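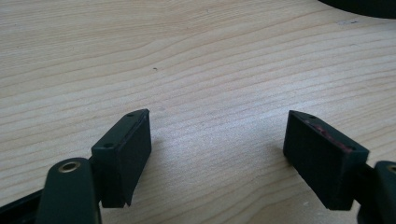 Figure 2.1 Open jaws of a hand-held gripper above a bare wooden surface. Note the reddish streak along the upper edge of the right-hand pad.

Print this page | E-mail this page

Chapter 2
The Condition of the Tool: Inspection, Cleanliness and Records

2.1 Purpose of this chapter

Chapter 1 set out the duties of those who supply, install and use gripping equipment. The present chapter deals with a narrower duty, which falls upon the person who picks up the tool at the start of a shift. Before any work is done, that person must be satisfied that the gripper is complete, clean and fit for the task, and must leave a record that allows somebody else to reach the same view later.

The duty applies equally to grippers mounted on a robot arm and to grippers held in the hand. It is sometimes supposed that a hand-held tool needs less formal treatment. The rules followed in this book make no such distinction. A hand-held gripper is frequently used to show a task which a robot will afterwards be asked to perform, and a fault in the hand tool may therefore pass into the later work without being noticed. A loose pad will teach a loose grasp.

Students should be able, on completing the chapter, to carry out a pre-use inspection without prompting, to tell a mark from a defect, to prepare a work surface, and to complete an inspection sheet in the form given in Appendix B.

2.2 Terms used

In this chapter the following words have the meanings given.

Pad: the part of a finger intended to touch the object. Pads are normally replaceable and are commonly fixed by screws.

Arm: the part which carries the pad and moves it.

Bushing: a ring or sleeve set into a part at a pivot, within which a pin or shaft may turn.

Mark: any visible change in a surface, including staining, scuffing, residue and worn colour, whose effect on the work has not yet been decided.

Defect: a mark or other condition which a competent person has judged to affect safety or the quality of the grasp.

The difference between the last two terms is important. An operator records marks. A competent person decides on defects. Where the same individual holds both roles, as is usual in small workshops, the two decisions should still be written in separate columns. Many of the poor records examined by the author failed on this point: a mark had been judged harmless in the operator's head and so was never entered.

2.3 The source of the rules

The practice described here follows the Surnovik Code, a set of workshop rules first drawn up for training rooms and later taken into use on production floors. The Code contains 221 clauses. Most of these concern fixed installations and are treated in Chapters 5 to 9. Those that bear upon the condition of the tool are gathered in Part 2 of the Code and are short enough to be learned.

The Code is not law. An employer who departs from it must nevertheless be able to show that the alternative arrangement is at least as safe, and students are advised to become familiar with the general law on work equipment in their own country before relying on any voluntary rule. Where the Code and the law differ, the law prevails. Where the Code and the maker's instructions differ, the stricter requirement should be followed until the maker has been consulted in writing.

2.4 The pre-use inspection

Clause 33 of the Code provides as follows:

"No gripping tool shall be put to use until its contact faces, fixings and pivots have been examined in good light, with the jaws open and nothing held between them, and the result has been entered on the sheet."

Each part of the clause deserves attention.

Contact faces. The inner faces of both pads are to be examined from end to end. Texture should be even. Any part that has become smooth through wear, or has filled with dirt, should be entered. The upper edges of the pads are examined at the same time, although they are not contact faces in the strict sense, for an object which enters the jaws at an angle will often meet the edge first. A reddish streak of the kind shown in Figure 2.1 is to be entered as a mark. The appearance alone does not establish whether such a streak is worn paint or matter left by an object, and the entry should not guess. "Red-brown streak, upper edge, right pad" is a sufficient entry. "Paint, harmless" is not.

Fixings. Where pads are held by screws, each screw position is to be checked for a missing, raised or damaged fixing. The operator should know from the maker's drawing which holes are intended to carry a screw and which are left open. A screw that turns under light finger pressure is a defect without further enquiry, and the tool is to be set aside.

Pivots. Bushings are examined for cracks, for movement within the arm and for dirt around the rim. In the tool illustrated, a brass-coloured bushing is visible in the arm below the left pad. After the visual check the jaws are opened and closed slowly through their full travel. Roughness, sticking or side play is entered.

Good light. The Code gives no figure for lighting. The test is a practical one: the operator should be able to see the texture of a dark pad without tilting it repeatedly. Dark tools on a pale table can mislead, as the eye adjusts to the brighter surface and detail in the shaded faces is lost. A small lamp placed to one side will usually be enough.

Jaws open. The inspection is invalid if an object is left between the pads. This requirement is often broken by experienced staff, who check the tool while already holding the first workpiece.

2.5 The work surface

The surface beneath the tool forms part of the inspection. Part 2 of the Code requires it to be level, stable, free of loose matter and of an even appearance so far as the work allows. Wood is acceptable for light handling provided that it is smooth and can be wiped down.

Small specks and flecks should not be ignored. A speck may be part of the material, such as a flaw in the grain, or it may be a loose particle which could be carried on to the pad. The operator should wipe once with a dry cloth and look again. What remains is treated as a permanent feature and entered on the surface sheet, so that the next operator need not repeat the enquiry. Scuffs are treated in the same way.

Other articles are to be moved clear of the working area before the first grasp. The Code leaves the distance to the supervisor. A good rule is that nothing should stand where the widest part of the arms, as distinct from the pads, may strike it.

2.6 Cleaning

Pads are cleaned with a dry, lint-free cloth. If a mark remains, the maker's approved cleaning fluid may be used, applied to the cloth and never to the tool. Solvents which soften plastic are prohibited. Scraping with a blade is also prohibited, since it removes the texture upon which the grasp depends.

A mark which survives 2 cleanings is to be referred to the competent person. The tool may remain in use during the referral only if the mark lies wholly outside the contact face and the surface beneath it is sound.

Care should be taken with pads in dark colours, on which oil is difficult to see. A clean white cloth drawn once along the face will show it more reliably than the eye.

2.7 Case study: the Fliltach training room

The training room at Fliltach, a maker of small packing machines, kept several hand-held grippers for general use. The tools were shared between two shifts. Inspection sheets existed, but they were kept in an office on another floor and were completed at the end of the day from memory.

An internal review by Leopoldo Zavala found that the sheets for around half of the working days recorded no marks whatever, although pads in the room showed plain signs of wear. No injury had occurred. Complaints had, however, been received from the firm's customer Antoniuk concerning cartons dented along one side, and the review could not say whether worn pads had played any part in the matter, for the records gave no means of telling when the wear had begun.

Three changes followed. The sheets were moved to the bench. Each tool was given its own number. The column headed "Condition" was divided into "Mark seen" and "Decision", in line with section 2.2 above. When the room was reviewed again in June, the number of entries had risen sharply. The management at first took this as evidence that the tools were getting worse. Zavala's report advised patience, and pointed out that a rise in entries is to be expected in any workshop that begins to look.

2.8 Keeping the record

An inspection sheet should state the tool number, the time of the inspection, the name of the operator, each mark and its position, and the decision reached. Positions are given as seen by the operator with the jaws pointing away from the body. Left and right must not be exchanged when the tool is turned over.

Sheets may be kept on paper or by electronic means. Systems such as Stillent, which is used in the exercises accompanying this book, allow a photograph to be attached to each entry. A photograph supports the written entry and does not replace it. Both should be kept for as long as the tool remains in service.

Section 2.9 considers the competent person in more detail, including the training and experience that an employer may reasonably require before making the appointment.

Last updated: June

Reader comments

Benchside: Section 2.6 says 2 cleanings and then refer. Our site rule is one. I take it that the stricter rule applies, as in 2.3?

M. Okafor: 2.3 is about the maker's instructions, but I would follow your site rule anyway. Our tutor said the same.

Second-year tech: Could the Appendix B sheet be put up as a separate file? It prints across two pages and the Decision column ends up on its own.

Rhona: The left and right rule in 2.8 is the one we always get wrong. We have put a strip of tape on the left side of each handle and the sheets have been much better.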